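Stories > Short Fiction > Sport

Print this page | E-mail to a friend

The Long Kick

I was thirty yards out and a bit to the left when Bradley Stockdale handed me the ball and said, "You have it, I'm wrecked." That was our captain! We were a point down against Ackroyd in the county semifinal, with 600 people on the bank and most of them yelling at the referee, and he just gave it to me like a bag of groceries.

I should say I hadn't kicked one over from there all year. I'd missed an easier one in October, against Prenard, and my uncle still brought it up at dinner (he'd bring it up at funerals if you let him). So I took my time. I wiped my hands on my shorts, I looked at the posts, I looked at the flag, which was blowing toward Vusside, and then it wasn't blowing at all.

"Any day now," said their goalkeeper, who I'd gone to school with.

I kicked it. It felt awful coming off my boot, kind of flat, and I'd already started walking back with my head down when I heard the noise. You know when a crowd breathes in? It hit the inside of the post and dropped over the bar, and Bradley jumped on my back, so much for being wrecked.
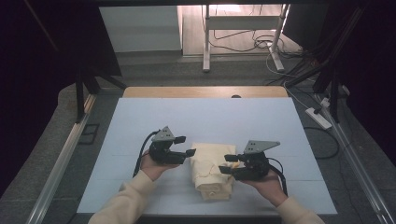
We still had extra time to play, of course, and we lost it by four. I cramped up in both legs and had to be helped off by a man selling raffle tickets. But my uncle drove me home with the heater on full blast and didn't mention Prenard once, and when we stopped for gas he told the kid at the register, "My nephew kicked that one, you know, from way out by the sideline."

I let him have the sideline.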